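August 21, 2020

Glue line trials, continued. Third attempt at working out whether the Lasmont hide glue is any better than the cheap pearl stuff, or whether we've been paying for the label.

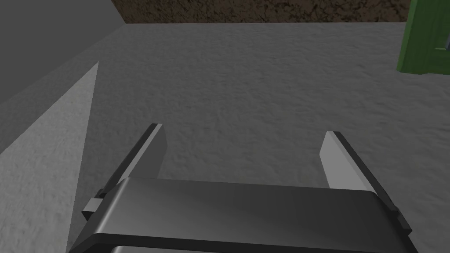
Kristóf still says the Lasmont joints "feel stronger." I asked him what that means and he said they break later. Later than what? The last batch was glued up on two different afternoons, with beech from two different boards, and one of those boards had been leaning against the outside wall since spring. I'm not counting any of it.

So, starting over. All strips from one beech board, planed the same morning, paired so that each Lasmont joint has a pearl joint cut from right next to it. 19 pairs. Should have been 20 but I ran into a knot. Lap joints, same overlap on all of them, marked with a knife line and not a pencil, as the pencil was part of the trouble last time.

Glue mix: 100 g dry to 200 g water for both. The Lasmont sheet says to use less water. I ignored it on purpose. If their glue wins only when it's mixed thicker, then what wins is thicker glue, and I can make the cheap one thicker for nothing. Will run their ratio separately if this turns up any difference at all. Soaked overnight in the fridge, pot kept under 140 F. The pot thermometer and the kitchen one disagree by three degrees and I don't know which to believe. Used the pot one throughout so at least it's wrong the same way for everybody.

Clamping: the old cast clamps for everything. Yurii wanted to try the Bilgin spring clamps because they're quicker. They are quicker. They also pull sideways a little when you let go of them, and I wiped off two squeeze-outs that were clearly heavier on one side. Took those two apart while warm, cleaned them, glued them again. Marked them with an R on the end grain. If they come out odd, they get dropped, both halves of the pair. Deciding that now so I can't decide it later.

Yurii brought up the Skenico article again, the one with the bar chart where hide glue beats everything. I read it properly this time. No number of samples given, no spread, and the bars don't start at zero. It also doesn't say what wood. I wouldn't hang a coat hook on it.

Same goes for the 175 lb figure written inside the cupboard door. It's in pencil and it's been there longer than either of us, and it doesn't say what broke, the glue or the wood. Can somebody please stop quoting it.

Breaking: not before the joints have had a full week. Kristóf will hang the weights and I'll write down the numbers. He won't know which glue is which; I've put letters on the strips and the key is in an envelope in my drawer. He was a bit offended. I'd want it done to me too.

For every joint, write down:

- load when it let go
- wood failure, glue failure, or mixed (look at both faces)
- anything strange, before looking at the next one

My guess is no difference we can see with this few. The spread inside each glue will probably be bigger than the gap between them. If so, the next Lasmont order for the Skaddale chairs gets cancelled, and I don't want to hear about the smell being nicer.

Still to do: find out how damp the back shelf gets at night. The dial gauge back there reads 50 whatever the weather, so I think it's stuck. Tapped it. Still 50.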